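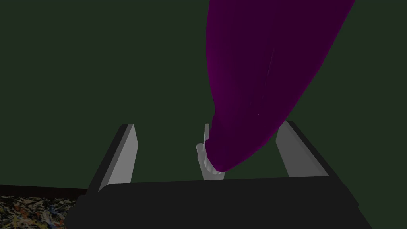
Pleketti library opens again in January

The public library of Pleketti will open its doors again in January, after the repair of the roof and the heating. The reading room was closed since the spring, when rain water came in above the children's shelves and damaged 537 books.

Most of these books are already replaced. The company Bavulard, which has its office across the street, paid for the new copies, and readers brought many others from home. 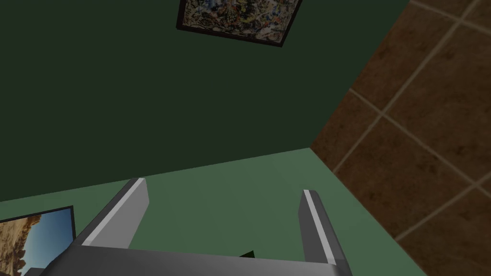 Baiba Rätsep, local news reporter

Opening hours will be longer than before. The library will stay open until 8 p.m., and members can borrow up to 20 books at one time. The card stays free for all residents of the town.

"People asked me every week in the bakery when we open," said Mireille Zein, the head librarian. "Now I can give them an answer."

The story hour for small children comes back too, with Elie Ghanem reading. Parents are asked to sign up at the front desk. Books borrowed before the closing can be returned without a fine until the end of the month.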